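Muldale should stop picking its captain by seniority

By Eliécer Nina
April 7, 2022

Muldale lost at home to Pacheco again last month, and most of the talk afterward was about the goalkeeper. I think the talk should be about the armband. The club has given it to the longest-serving player for as long as I have followed the team, and the habit is costing them games.
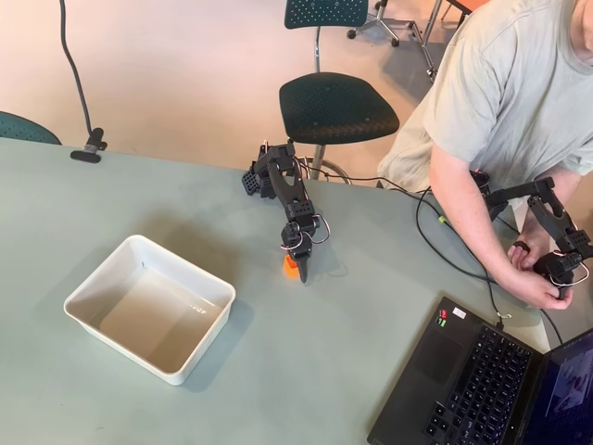
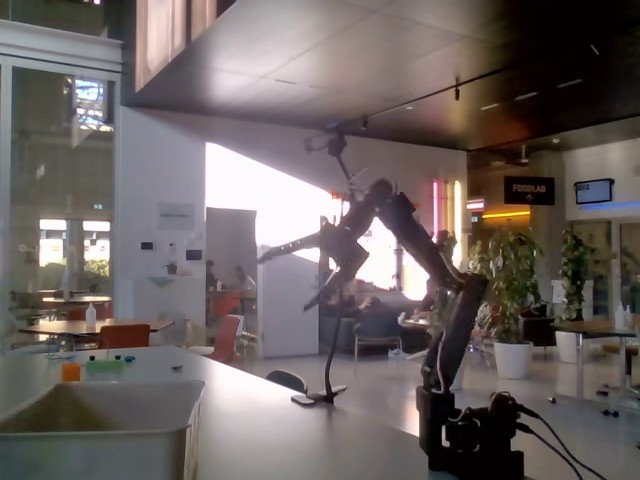

Does the captain of a soccer team matter that much once the game starts?

At this level the captain matters a good deal, mostly in the last part of a close game. The coach is stuck on the sideline and can't be heard over the crowd. Someone on the field has to tell the fullbacks to stay home and slow down the throw-ins. Muldale was ahead 2-1 with 5 minutes left against Pacheco and still had both fullbacks in the other half. They lost 3-2.

The current captain is a good winger and a decent man. He also plays as far from the back line as anyone on the team, and he doesn't like to shout. Those are not faults in a winger.

The best talker in the squad is a 22-year-old center back who came over from Plavus in September. He organizes every corner and he argues with teammates twice his size. Under the present system he will get the armband when he is past thirty, if he stays.

People say the older players would take it badly. Some might. Prutumier went through the same thing when they gave the job to their holding midfielder, and there was grumbling for a few weeks. Then they kept a clean sheet away from home and the grumbling stopped.

The coach can make the change before the next away game. I would do it at training, in front of everyone, and keep it short.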